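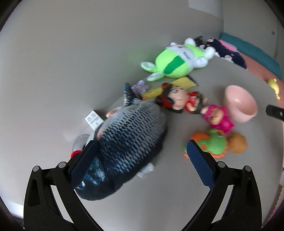
Vehicle Registration Opens for the Summer Meet

April 25, 2025

The Starkerlow Classic Vehicle Association is now accepting entries for its annual summer meet, to be held in July at the Emley fairground. Entries are open to cars and light trucks at least 25 years old, whether restored or in original condition. Members who showed a vehicle last year must submit a new form, as entries do not carry over.

The show field will be divided into 17 classes this season. The former American Muscle class has been split into 2 groups, one for factory-correct vehicles and one for modified vehicles. Owners who are unsure which group applies should describe any engine, transmission or suspension changes on the form, and the judging staff will assign the class before the event.

The Polishchuk Trophy for best unrestored vehicle will again be decided by ballot. A total of 1146 ballots were cast last year. Visitors will receive one ballot each at the main gate and must return it by 2 p.m.

Exhibitors should enter by the north gate. Trailers may not remain on the show field and must be moved to the gravel lot once unloaded. Each vehicle must have a charged fire extinguisher within reach and a drip pan under the engine. Engines may be started only when a marshal is present.

Vusis Upholstery will offer seat and headliner repair estimates in the exhibit hall. Space for parts vendors is limited to 4 remaining stalls. Entry forms are available at the association office and at the monthly meeting.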